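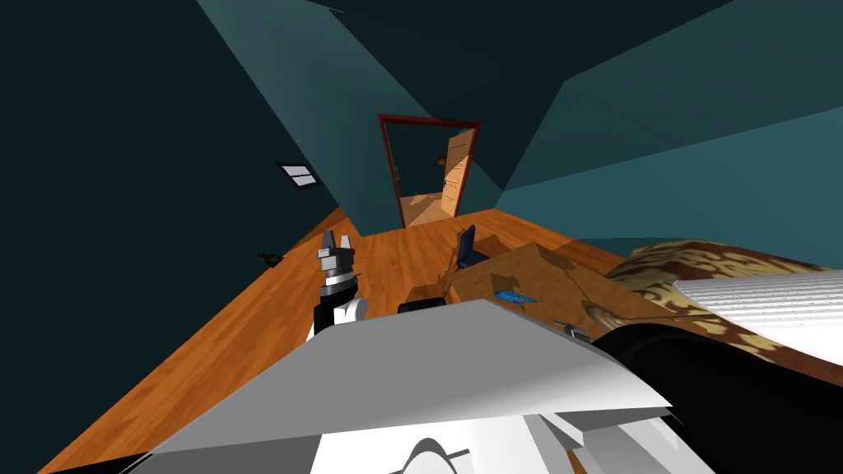 2026-08-02, bedroom scene, simulated

Purpose of this entry: to write down how I collect the door and desk examples in the teal bedroom, so that whoever continues with the Treloar set does it the same way.

Setup. Two-arm robot in the Jirel simulator, driven by hand from the console. I record the body view and the gripper views together. All views go into one episode file. The target is 200 good episodes for this room before we change the wall colour and the furniture. The Pritent loader still wants the old file header, so I kept it.

The start pose took most of my morning. The body view is strongly tilted and my first idea was to correct it before saving. I decided against this. The learner will receive the same tilt when it runs, so the examples should have it too. I only rotate a copy for myself when I check the episodes in the evening. Please do not put rotated copies in the training folder, I did it once by mistake in the kitchen set and it was very unpleasant to find them again.

From the start pose the desk, the chair, the bed and the open door at the far end are all inside the view. The right arm covers a part of the bed and the front edge of the desk. For the door task it makes no difference. For the desk task I would like the arm lower at the start, because the small gray item near the front right edge is partly under it, and a learner cannot pick well what it cannot see. The blue object is easier, it lies near the centre of the desk. I will try a new start pose and compare.

Language labels. I wrote them too freely at first. "Go to the door" is a bad label in this room, as the gripper view can have more than one door in it. New rule: the label must say which door, by something visible. 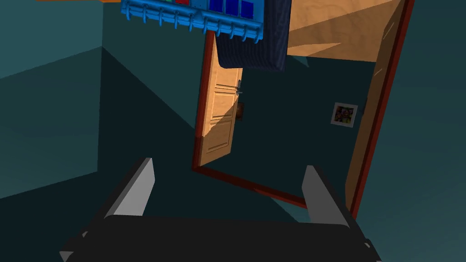 So I now write "the panelled door with the dark handle" for the one in the middle, and "the large door near the blue rack" for the other. It is longer to type but I had 6 episodes where I could not tell afterwards which door I had meant. I removed them.

Also for the rack: call it "rack with hooks", always. In my earlier labels I find "hanger", "organiser" and "hook thing", and the Stadura label checker counts them as three different objects.

Fingers. I start every approach with the gripper open and the fingers well apart. When I began with them closed, I often opened too late, and I do not want the learner to copy my late reaction. Pauses are a similar problem. If I stop to think for more than 2 seconds I throw the episode away and begin again.

Light. The shadows on the panelled door are quite strong in the lower part. I leave the light as it is for this batch. Changing it is a separate job, and it should be in its own folder with its own note.

Problem, not solved: in episode 608 the gripper view and the body view do not agree in time. The arm is already moving in one and still resting in the other. I replayed it and got the same result, so the fault is in the saved file and not in the viewer. I have marked it as bad and kept it for looking at later. The episodes just before and after it seem fine to me, but I checked them only by eye.

To do:
- try the lower start pose for the right arm, desk task only
- relabel the old rack episodes
- write a small check for the time difference between views
- ask if Treloar needs the chair moved between episodes, or if it may stay behind the desk for the whole batch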